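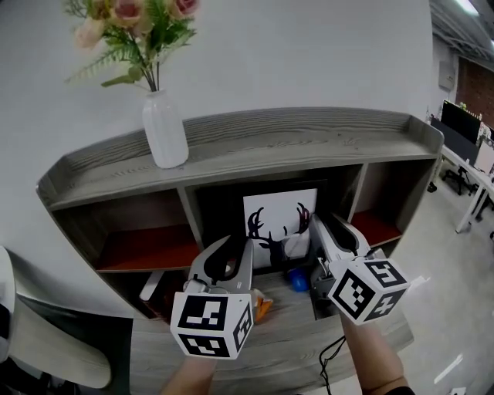
One reader of the July list writes to me that my limit of words is too strict, and that a story should stop when it is finished. I understand her, but the Clunska collection has a fixed number of pages, so the limit stays.

Inspection of story before sending
Story: Odus
Checked: 16/02/2018

1. Length under 1,804 words - OK
Comment: It was 300 words over. I took out the whole dream of the ferryman.

2. Title is the same on first page and in the letter - OK

3. First page has a person who wants something - PARTLY
Comment: Odus wants to sell the boat, but we learn this only in the second paragraph from the end of the page. Move it up.

4. Names are written the same everywhere - NOT OK
Comment: The village Huenchumán has lost its accent on page three and again on page five.

5. Tense - OK

6. Read aloud one time, standing - OK
Comment: It took 16 minutes. My tongue fell over the long sentence about the nets.

7. Saved in two places - OK
Comment: Second copy is in the Mudano folder, file 601.

Send again to checking after items 3 and 4 are repaired.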